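Selling Tea to People Who Don't Drink Tea
Speaker notes, Saturday session, Asavholm food retail day 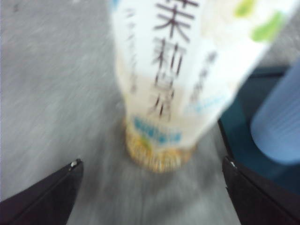

Slide 1. Bottled jasmine tea, 茉莉花茶, white label.

Wait for the doors to close. Say hello, say the talk is 14 minutes and questions come after.

Slide 2. Start with the shop. Lazaridis is a corner grocery with one drinks fridge, 6 shelves. When I took over buying, tea had half of the bottom shelf. Cola had the rest of the fridge, more or less. Ask who in the room has a fridge like that. Pause for hands.

Slide 3. What customers told us. They thought cold tea would be sweet, like the peach kind. Some had bought an unsweetened one by mistake and never came back to it. Read the two comments on the slide, don't add to them.

Slide 4. What we changed. Moved tea to eye level in June. Wrote "no sugar" or "sweet" on every shelf tag by hand. Put the floral teas next to the water instead of the soda. Mention that Romow, our wholesaler, let us order mixed cases, so a slow flavor didn't sit there for months.

Slide 5. Numbers. 70 bottles in the month before, 400 in the month after. Say clearly that it was a hot month and that I can't separate the weather from the shelf. Someone will ask anyway.

Slide 6. What failed. The tasting table at the Pevus street market. We served it too warm and in tiny cups. People were polite. Skip this slide if the clock is past ten minutes.

Slide 7. Shelf tag template. Leave it up during questions. Paper copies are by the coffee urn.

If asked about margins: lower than soda per bottle, and we throw out less of it.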